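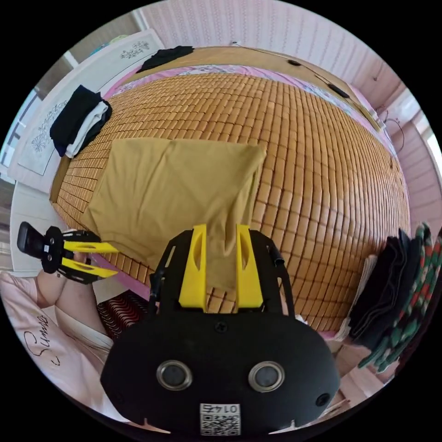 Laundry is the chore I get asked about most. People find out I spent 13 years servicing packing lines and they want to know when they can buy something that will fold the clothes. My answer has been the same for a while. Machines can do parts of it, slowly, and the parts don't add up to a chore yet.

I'll start with the shop floor, where things are further along than most people think. The last plant I worked at, Guter, folds flat goods: hotel sheets, table linen, bath towels. A feeder takes the corners, a belt carries the piece through, and it comes out folded in the same place every time. On a decent shift one line did 3,000 pieces. The trick is that somebody has already sorted them. Every piece on that belt is the same size and the same weight, and a worker clips the corners in at the front end. Take that worker away and the line stops in under a minute. I don't count that as a machine doing laundry. I count it as a machine doing one step very fast.

Home is the opposite. At my place a load might have a T-shirt, two towels, a pillowcase, socks, something with a hood and something inside out. None of it is worth doing fast. All of it has to be picked out of a pile first, and the picking out is where the trouble starts.

A stiff part has one shape. If you know where one end is, you know where the other end is. Cloth has no shape until you hold it, and then it has whatever shape gravity gives it. Pick up a shirt by the hem and the collar could be anywhere. People solve this without thinking. We give it a shake, run a hand along the edge until we hit a corner, pinch the corner, and let the rest drop. A two-finger gripper can pinch perfectly well. Running along an edge by feel is a lot harder for it, and so is knowing whether it has one layer or two.

That last one matters more than it sounds. When you fold a sheet in half and then go to fold it again, you need both layers. When you are taking the top thing off a stack, you need only the top thing. Same pinch, same cloth, different answer.

The way people are going after this now is by showing. A person does the job with grippers in their own hands, the motions and the pictures get recorded, and a program learns from a big heap of those. I like this approach better than the old one, where you wrote out every step and it fell apart when the towel was a different towel. It means working on real beds, with real stacks of clothes that have been folded by somebody in their own way. A bed is a bad table. It's soft, it's low, and everything you put down on it moves when you lean on it. But that's where a lot of folding gets done, so that's where the machine will have to do it.

I keep a notebook on this, and I went through it on Sunday to see what had changed. Two of the firms I follow, Cledel and Dobre, have both shown arms folding towels from a heap. Cledel's was neat and slow. Dobre's was quicker and gave up on anything with sleeves. Budis had a cabinet type folder that you clip each shirt into by hand, priced at $1,819 when I wrote it down. I can fold a shirt in less time than it takes to clip one. I would want it under $1,000 and I still wouldn't buy it, as I have nowhere to put it.

So where does it stand? Towels and other rectangles, yes, if you have patience. T-shirts, sometimes. Fitted sheets, no, though I can't do those either. Putting the stack away in the wardrobe – opening the door, finding the right shelf, getting the pile in without it sliding – I have not seen done well once. Most of the talk is about folding, and for me the putting away is the half I'd pay for.

I'll update this when I've seen one do a mixed load from basket to shelf with no cuts in the video. If you have seen that already, send me the link.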